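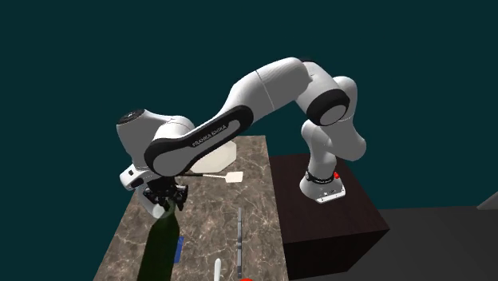 *Speaker notes, Grarnau robotics software group. Talk for the February meetup at Grendside. Slot is 32 minutes including questions.*

# Planning around a bottle neck

**Opening (don't rush it)**

Hi everyone! Say thanks for the room, then straight in. The arm is a Franka, the world is simulated, and the job sounds like nothing: take hold of a bottle by the neck, tip it, set it down somewhere else. I've spent months on this and I still get excited about it, so wave at me if I start talking too fast.

Ask for hands: who has written a motion planner? Who has had one hit a table? (Should be the same hands.)

**Why the neck**

- Bodies are wide and slick. Necks are narrow, and the fingers can close around them with room to spare.
- But the neck is also far from the center of mass. The moment you lift, the bottle wants to swing, and your nice rigid attachment in the planner is a lie.
- Our first version treated a held object as welded to the hand. It planned beautifully and then the bottle rotated in the grasp and swept through whatever was next to it.

Pause here, let people groan.

**The stack, quickly**

1. Perception gives us a pose per object plus a confidence. We call this layer Garcia, after the café where we sketched it.
2. The planner, Clitby, samples grasps, filters them against the clutter, then plans the arm path.
3. A controller tracks the path and reports back what the wrist feels.

Don't go deep on Garcia, it eats the whole talk. One thing worth saying: glass is still the hard one. A see-through bottle against a flat wall gives you a few bright edges and very little else. Depth from rendered stereo helps, and for the rest we widen the collision margin when confidence drops. Crude, but I like it, because you can watch the path bend away from things the robot isn't sure about.

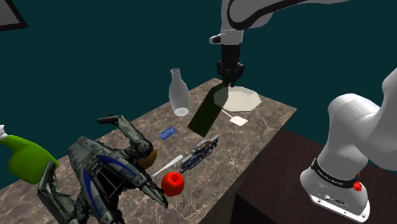 So what do we do with the swing? Clitby now carries the held object as a small set of poses, from hanging straight to tilted well over, and the path has to be clear for all of them. It sounds expensive. It was! The trick is that most of those poses share the same swept volume near the hand, so we check the shared part once and only test the far end of the object separately. Planning fits inside 2 seconds on my laptop with a full tabletop of stuff.

(If someone asks about GPU checking: yes, we tried it, happy to talk afterward.)

**Clutter is the fun part**

Tell them how scenes get made. We drop in kitchen things, a toy with lots of spiky bits, flat items, round items, and let the planner cope. Plates are sneaky: low enough that the arm ignores them, with a rim that catches the bottom of a tilted bottle. Thin utensils are worse, as a coarse voxel grid can lose them completely. We moved to meshes for anything skinny and kept voxels for the rest.

Our nightly run is 2000 scenes. Show the failure browser here if the projector behaves. You click a failed run, scrub to the first contact, and see which pose in the set was the one that touched. Best tool we've built, and it took an afternoon.

**What still breaks**

- Regrasping. If the bottle has slipped too far, we put it down and start over, and the putting down is clumsy.
- Long tilts near the base of the arm, where the elbow runs out of choices.
- Confidence values that are too sure of themselves.

**Last slide**

Scene generator and failure browser are both up on the Grarnau page, the planner will follow once I've cleaned out my debug prints. Take questions, repeat each one into the mic.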